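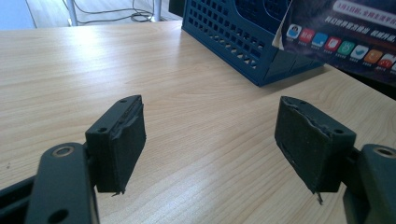 Desk in the Kastmont office, February

Progress report to Clivico: Reading help for adults in Kastmont

In this period we continued the evening reading classes. At the start of the period 66 adults were registered, and 56 of them are still attending. Most of those who left have changed their working hours, and we keep their places open until the spring.

The group in Lacson started later than planned. The room there was not free before February, so this group is 2 weeks behind with the second workbook. We added one hour to each class and expect to recover the delay.

We ordered 30 more workbooks from Laderex. They are paid from the materials line, which stays within the budget. The travel line is a little underspent and we ask for your permission to move the rest to teacher hours.

Next period we will do the middle test in both places and send you the results with the cost table.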